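The house rules for handing a robot its homework 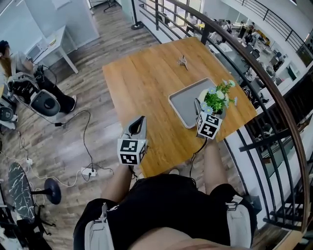 One gripper at the rim of the flowerpot, the other waiting above the table edge.

I went to Fidville on a Thursday expecting to write about robots, and I came home with six pages of notes about manners. Good ones, mind you! The Aubert team teaches its machines by having people do small everyday jobs with a gripper in each hand, and there's a rulebook for it that I now know far better than my own tenancy agreement.

It's called the Corker code, and it began as 2 sheets of paper taped to a door. The current version has 112 rules, which sounds mad until you try the job yourself (I did, and was told off for breaking rule 6 before I'd moved anything -- you start with both grippers in view, and mine were in my lap).

Most of it is plain common sense. Keep the marker cubes clean and don't cover them with your sleeve. Go at the speed you'd use at home. If you fumble something, carry on and put it right, then note it on the log. I liked that one a lot. The old habit was to bin every take with a wobble in it, and the people at Aubert reckon the wobbles are worth keeping as long as they're labelled.

Then there are the cables, which get a whole page to themselves. The code wants them clear of your feet and never pulled tight, and you check them again every time you shift your chair.

We use cookies to remember your preferences and see which stories you enjoy. Accept all | Manage settings

The bit people argue over is consent. Anyone who might wander into shot has to be told beforehand, and can ask for a take to be deleted without saying why. Plolside, the other site using the code, wanted a simple sign on the wall instead. Aubert said no, ask each person, and as somebody who hates being filmed eating lunch I'm with them.

They logged 339 takes in September under the new version. I asked which rule gets broken most and everyone gave me the same answer: writing up the log before you go for tea.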